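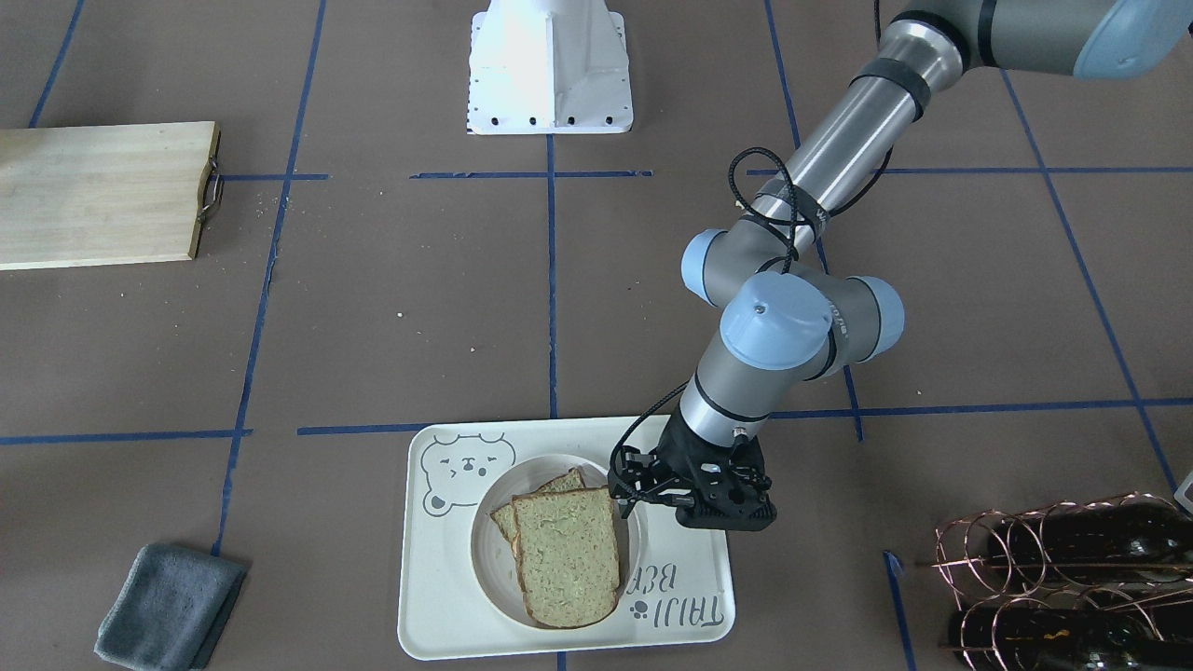
Photo: Brunello Santoro

From: Brunello Santoro
To: Beltia breakfast list
Date: October 18, 2018
Subject: Re: Re: the bear tray, and bread in general

On the July thread, Milošević wrote:

> Two slices go in a bowl, one slice goes on a plate.
> A flat plate lets the second slice wander off.
> Also, can we retire the tray with the bear on it?
> It is a tray for children.

I have thought about this for longer than it deserves. The bowl I accept. It's shallow enough that you can get at the bread from the side, and two slices sit in it without much argument.

The tray stays. It is cream, it has a lip, and the bear has its eyes shut, so it can't be judging anyone's breakfast. I looked at the grown-up trays in the Heliton catalog and the nearest match was 15 dollars, with no bear at all. That seems like paying extra for less.

As for the single slice, see below. Dark crust, decent air pockets, white plate with a bit of a rim.

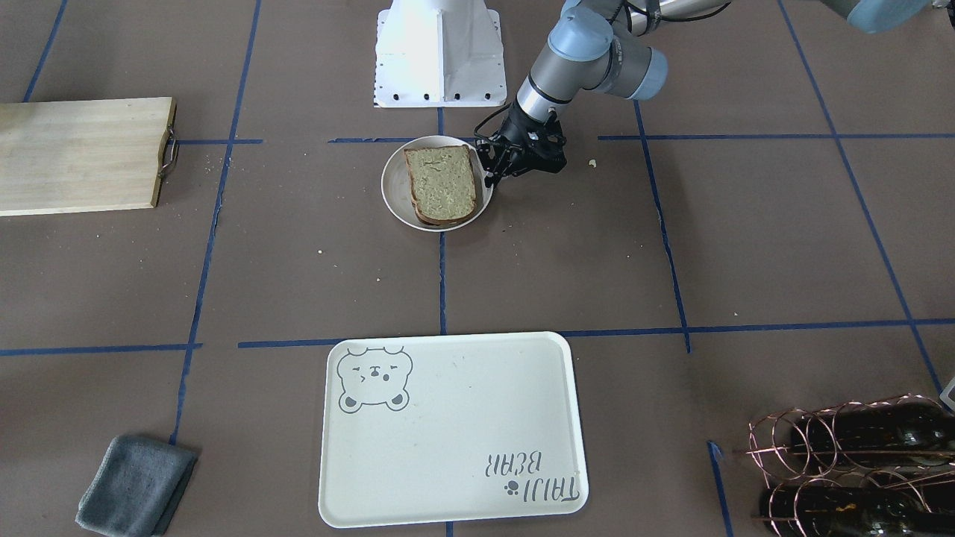 One slice, one plate, a few crumbs on the brown.

The rim does nothing about crumbs, I admit. I'd still take the plate over the Vadus board, which is 2 inches too short for any loaf I like and slides when you look at it.

Milošević, if you want the board, it's yours – come and get it. Bring back my bread knife when you do.

Brunello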